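Notebook, 10/6/24
Open day at Mernby, Vahidi group

Writing this up the same evening before it all runs together. Ladan Tabrizi went with me for the first half and left before the questions, so she should read the last part.

Getting there

Parking is behind the building, and the sign-in desk is at the side door. They gave us a badge and a one-page schedule. The schedule was already out of date: the talk on grasp planning had been moved to the end and the hands-on session brought forward. We missed the first ten minutes of it.

Arm demo

The main room had the Catby arm picking parts out of a bin. Same cell they showed last October, with new fingers and a new bin. It ran well while we watched, then faulted on a part lying flat against the wall of the bin. Tahmineh Vahidi cleared it by hand and restarted. She said flat parts are still their most common stop and they have no fix they like. I asked about cycle time and got 9 seconds as the figure they plan around. Ladan thought that was slow. For the kind of parts in the bin I thought it was fair.

Fingers are printed, and they change them every 300 hours whether or not they look worn. We change ours when somebody complains. Worth copying.

Talk on cloth

Tahmineh gave this one. Main points, from my notes:

Cloth jobs are recorded in bedrooms and laundry rooms, with very little done at the bench. Their bench data looked clean and the policy trained on it did badly on a real bed.

They keep the hand-held gripper fingers the same shape as the ones on the arm. When the arm fingers change, the hand-held set changes too, and the old recordings get tagged with the old finger type.

Denim gives them more trouble than thin cotton. It is stiff at the seams and the fingers slide along a hem before they close on it. She wants people to take hold well inside the hem. I would have guessed the opposite.

More than 2 people in one room slows everything down. She was firm on that.

Hands-on session

The task was clothing on a bed. Pick up a garment by the edge, bring it onto the sheet, fold, put it with the rest. I had a turn and was poor at it. My habit is to squeeze first and then move, and you need to be moving in before the fingers close. Ladan got the idea faster than I did.

The bedsheet had a busy cartoon print, pink and red and teal, with big faces on it. I asked if plain sheets would be easier to work with. Tahmineh said yes, and that they use both. Jeans were the hard item for everyone, with the weight of the cloth hanging over the side of the bed and pulling against the grip.
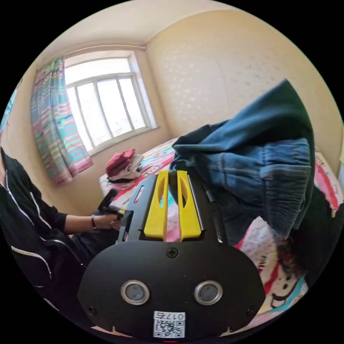
Questions afterward

Asked how they throw out bad recordings. One person watches each clip at double speed and marks it keep or drop, and a second person checks only the drops. I would have checked the keeps as well.

Asked about Anon, the labeling tool they mentioned in the talk. It is in-house and they are not ready to share it. She will send the format description.

To do

Finger change log for our arm, starting with the current set - I'll make the sheet.
Ladan to write to Tahmineh about the format description.
Try the hem grasp on denim at our own bench, both ways, and note the slips.
Return the 2 badges. I still have both of them.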